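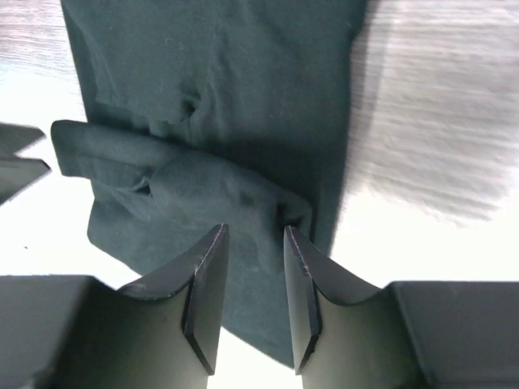 Subject: Re: [dyepot] Overdyeing faded cottons

Hello all,

I've finally got round to the overdyeing everyone was on about in July, and I'm hooked! I always thought dyeing was for new white cloth, and there I was with a drawer full of tired old cottons that only needed a bit more colour on top.

The thing I hadn't understood is that the old colour never goes away. You are adding to it, so blue over yellow gives you green, and red over green gives a brown that I happen to love but my sister calls gravy. Going darker is easy and going lighter means stripping first. I haven't dared do that yet.

My first go was a 175 g bundle of dry cloth, with 9 g of navy powder in six litres of water. Salt in first, then the cloth, and lots of stirring (a long audiobook helps). The soda ash went in later, dissolved in hot water in a jug, and poured in with the cloth pulled to one side. The rinsing takes ages. Mine needed far more water than the dyeing did, and I went to bed with the last lot still soaking in the Cernell bucket.

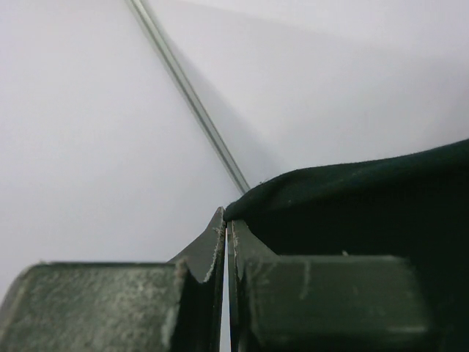
Cosmin Manole wrote:
I'd weigh everything dry and write it down, even if it feels fussy. I got a lovely dull plum last year at the Noltbridge workshop and have never managed it again. Also, don't expect the stitching to change. Most of it is polyester, and cotton dye won't touch it.

Quite right about the stitching, Cosmin! I've got a dark blue pillowcase with bright cream seams and I think it looks marvellous, as if I'd meant it. I've started a notebook too, with a snip of each cloth before and after stapled in. Only 3 pages so far, but the plum shades are coming along.

In-ho, your tip about wetting the cloth right through beforehand made a huge difference. My second batch came out much more even.

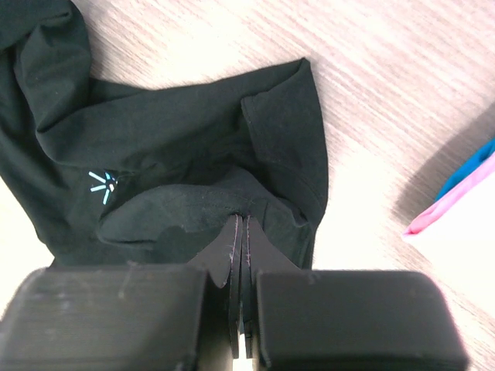 Can I keep leftover dye bath for another day?
Once the soda ash is in, the dye is used up within hours, so mix it fresh. Plain dye and water with no soda will keep for a few days somewhere cool.

I'm trying rust over pale blue next and will report back, gravy or otherwise. If anyone has done it on linen, please send your amounts!

All the best,
Jasper Mulder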